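Mullenance Guideline
From Furneter, the reference work on workshop and laboratory practice

The Mullenance Guideline is a set of working rules for recording manual tasks with hand-held grippers. It covers the work surface, the handling of small parts and the labeling of finished recordings. It was first issued in May and is kept up by the Lloyd workshop in Clultthorpe.

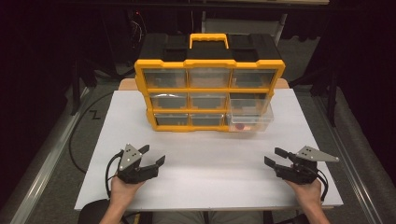
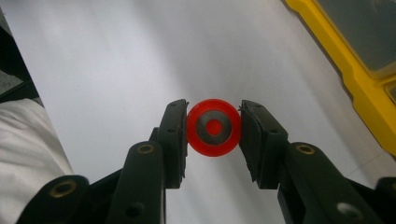 Hand-held grippers at a drawer organizer (first picture); a small red part held between the fingers (second picture).

Furneter, Vol. 7, No. 2, p. 1,693

Scope
The guideline applies to tasks in which a person holds one or two grippers and moves objects on a table. It does not cover powered arms, which are left to the safety rules of each site. Storage units with drawers are treated as a separate class of task, as they combine a sliding part with loose contents.

Work surface
The board should be plain, matte and light in color. Items that play no part in the task are removed before recording starts. Cables are kept off the board and clear of the operator's feet.

Handling
Grippers start with the jaws open. Round parts are held across their width, with both fingers in contact. A drawer is pulled by its front edge and should not be forced. If a part is dropped, the operator lets the recording run and marks it as a drop. Dropped-part recordings are kept in the same set as the others.

Labels and records
Each recording carries a task name, the operator's number and a result. A set is closed at 1,000 recordings, after which no more may be added to it. Changes to a label must be signed.

Revisions
The current text is dated 02/04/2023. It replaced an earlier rule that called for a fresh set after every change of operator. The section on drawers was also rewritten, and the list of accepted board finishes was moved to an annex.

See also: Gripper calibration; Operator training; Task labeling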